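Freitag, 05.03.2021

Wieder Sitzungssaal. Das Labor ist bis auf Weiteres mit den Schränken der Physik vollgestellt, also lernt unser Roboter das Greifen dort, wo sonst Haushaltspläne verabschiedet werden. Leobardo findet das gut für die Vielfalt der Daten. Leobardo findet seit Wochen alles gut für die Vielfalt der Daten, auch den Kratzer im Objektiv.

Stand heute Mittag: 89 brauchbare Durchgänge. In den Antrag haben wir im Herbst 2000 geschrieben, weil die Zahl so schön rund war und der Abgabetermin weit weg. Araceli hat das heute ausgerechnet und dann den Laptop zugeklappt, mit einer Sanftheit, die mir Sorgen macht.

Ich hatte den Handgreifer von eins bis halb vier. Man stellt sich das vorher interessanter vor. Hinführen, schließen, anheben, absetzen, öffnen, zurück. Danach das Gleiche von links. Danach langsamer, denn Hermenegildo (Tovar) hat sich die Kurven von gestern angesehen und meint, ich griffe »gehetzt«. Ich studiere im siebten Semester Mechatronik und bekomme Haltungsnoten fürs Anfassen einer Flasche.

Die Flasche ist dabei das Gemeinste, was wir haben. Tassen gehen, Kartons gehen, sogar der Tacker geht, wenn man ihn quer nimmt. Aber klarer Kunststoff ist für die Kamera ungefähr so fassbar wie für mich die Regelungstechnik zwei. Vom Hals sieht das Modell vor allem das, was dahinter steht. Ryan wollte deshalb schon in der ersten Woche alle durchsichtigen Sachen matt einsprühen. Ich war dagegen, aus Prinzip, und wurde zur Strafe für die durchsichtigen Sachen eingeteilt. Immerhin hat sie einen gelben Deckel und ein Etikett, an dem man sich festhalten kann, auch visuell.

Die neuen Fingerpolster sind besser als die alten, das muss ich zugeben, obwohl Ryan sie gedruckt hat. Sie geben nach und legen sich an, wo die ersten nur geklemmt haben. Die Farbe war die letzte Rolle, die noch im Schrank lag. Zum Abschlussvortrag wird uns jemand fragen, ob das Magenta mit der Segmentierung zu tun hat, und Hermenegildo wird Ja sagen, ich kenne ihn.

Der andere Hermenegildo — Trujillo, Betreuer, nicht verwandt und es auch leid, danach gefragt zu werden — kam um drei vorbei. Er hat sich auf einen der Stühle gesetzt und zehn Minuten zugeschaut, wie ich eine Flasche hochhebe und wieder hinstelle. Dann hat er gefragt, wie wir die Durchgänge benennen. Stille. Wir haben drei Benennungen. Meine, die von Araceli und die von Leobardo, die nur aus Uhrzeiten besteht, in Sommerzeit, im März. Trujillo hat genickt und etwas in sein Heft geschrieben. Ich hätte viel dafür gegeben, das Heft zu sehen.

Danach eine Stunde umbenennen. Das Skript heißt jetzt Plistari, nach Leobardos Vorschlag, dessen Herleitung ich nicht wiedergebe. Beim ersten Lauf hat es alle Dateien vom Mittwoch gleich benannt, also gibt es vom Mittwoch jetzt genau eine. Araceli hatte eine Sicherung. Ich habe ihr für nächste Woche Kuchen versprochen, und das war noch billig.

Gegen fünf noch eine letzte Serie mit der Flasche, schon etwas steif im Handgelenk. Ich glaube, inzwischen greife ich sie weniger gehetzt. Mag auch Müdigkeit sein, in den Kurven sieht das wahrscheinlich gleich aus. 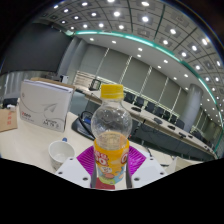

Für Montag

Akku vom Greifer laden, und zwar am Sonntagabend und nicht auf dem Weg in den Saal.
Ryan nach einem zweiten Satz Polster fragen, ohne die ersten zu loben.
Leobardo die Winterzeit erklären.
Kuchen (Araceli mag keine Rosinen).
Bei der Physik nachfragen, was aus den Schränken wird.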